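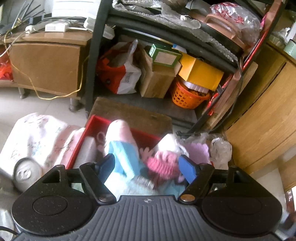

Textkorpus „Plattenkritik“, Arbeitsstand Mai

Gesammelt sind hier 1837 Albumbesprechungen aus dem deutschsprachigen Raum, überwiegend Jazz, Funk, Elektronik und alles, was Rezensenten gern dazwischen einsortieren. Der Bestand geht auf die Ablage des Fanzines *Stidia* zurück und wurde von Walter Cabrera in ein einheitliches Format gebracht. Ob man damit vernünftig rechnen kann, ist eine andere Frage. Ich habe meine Zweifel und schreibe sie lieber gleich auf.

## Inhalt

| Datei | Was drinsteht |
|---|---|
| `rezensionen.jsonl` | Volltexte mit Interpret, Titel, Label, Kürzel des Autors |
| `wertungen.csv` | Punktzahl, soweit vergeben |
| `genres.csv` | Genre-Etiketten, bis zu 5 pro Album |
| `doppelt.csv` | Alben mit mehr als einer Besprechung |

Zeichensatz ist UTF-8. In älteren Texten stehen trotzdem noch kaputte Umlaute, vor allem in Bandnamen. Wer nach Interpreten gruppiert, sollte das vorher bereinigen.

## Zu den Wertungen

Die Skala geht von 1 bis 10. Benutzt wird sie von 6 bis 9. Eine 4 heißt in der Praxis, dass der Rezensent persönlich beleidigt war, und eine 10 bekommen fast nur Wiederveröffentlichungen. Wer daraus einen „Qualitätswert“ ableiten will, misst vermutlich eher die Höflichkeit gegenüber kleinen Labels.

Bei 400 Texten fehlt die Punktzahl ganz. Walter wollte sie aus dem Wortlaut schätzen lassen. Ich war dagegen, die Felder sind leer geblieben. 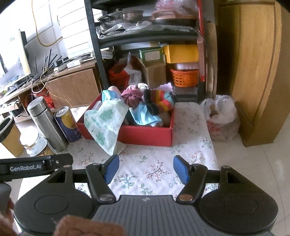 **Arbeitsgruppe Musik & Text, Projekt Truvis**

## Genre-Etiketten

Dayana Ríos hat 200 Besprechungen ein zweites Mal etikettiert, ohne die erste Runde zu kennen. Bei „Jazz“ passte das ordentlich zusammen. Bei „Fusion“, „Neo-Soul“ und „experimentell“ wurde es wacklig, und „Avantgarde“ scheint mir ein Sammelbecken für Platten zu sein, die der Rezensent nur einmal gehört hat. Das Etikett ist noch drin. Ich würde es in keiner Auswertung verwenden.

## Bekannte Mängel

- Einige Texte lesen sich verdächtig nach Pressemitteilung. Bei Veröffentlichungen des Labels Echeverri ist der erste Absatz mehrfach wortgleich.
- Livealben und Studioalben sind nicht getrennt. Das Feld `typ` gibt es, gefüllt ist es unzuverlässig.
- Autorenkürzel wurden über die Jahre neu vergeben. `ru` ist anfangs Rustus, später jemand anderes. Wann genau der Wechsel war, ließ sich nicht klären.
- Vinyl-Neuauflagen tragen mal das Jahr der Erstpressung, mal das der Neuauflage.
- Ironie ist nicht markiert. Der Satz „ein Meisterwerk der Fahrstuhlmusik“ steht bei einer Wertung von 6 Punkten. Bitte selbst überlegen.

## Wofür geeignet

Für Wortschatzfragen ja, etwa wie oft ein Bass „wummert“ oder „schnurrt“. Für die Entwicklung einzelner Autoren mit Einschränkung, siehe Kürzel. Von einer Vorhersage der Wertung aus dem Text rate ich ab. Der erste Versuch lag kaum besser als die Regel „immer 7“, und ich sehe nicht, warum ein größeres Modell daran etwas ändern sollte.

## Nutzung

Nur intern und für die Lehre. Die Rechte an den Texten liegen bei den Autoren. Zitate bitte kurz halten und mit Kürzel belegen.

Korrekturen an Dayana, am besten mit Zeilennummer. Vorschläge für weitere Genres bitte vorerst nicht.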